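Recovering dining chair seats

Most dining chairs with a padded seat come apart easily. Turn the chair over and look for four screws, one near each corner. Take them out, keep them in a cup, and the seat lifts off. Number the seats and the frames with masking tape as you go, as the holes rarely line up if you swap them.

Pull the old staples with a flat screwdriver and pliers. Our set had 51 in one seat and 70 in another, so somebody before us had been generous. If the old fabric comes off in one piece, iron it and use it as your pattern. Otherwise lay the seat on the new fabric and cut three inches bigger all the way around.

Check the foam while it is bare. If it crumbles or stays flat when you press it, replace it. Two-inch foam is fine for most chairs – anything thicker makes the seat too high for the table.

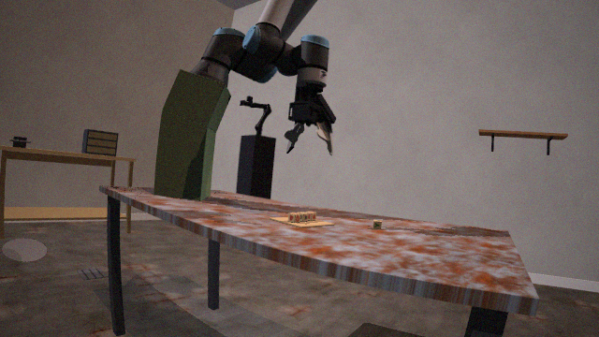
Put one staple in the middle of each side first, front and back, then left and right. Turn it over and see if the pattern is straight. Then work out toward the corners, pulling the fabric snug but not tight enough to dent the edge.

Corners take practice. Pull the point of the fabric in toward the center and staple it, then fold each side over in a small pleat. Trim the bulk before the last staples go in. Keep clear of the screw holes, or you will be poking around for them later with an awl.

Beryl Bunting wrote in August to ask about vinyl. It works, but warm it with a hair dryer before you do the corners.

Recent tips
Curtain hems without a sewing machine
Getting candle wax out of a tablecloth
Washing loose cushion covers
How to fix a sticking zipper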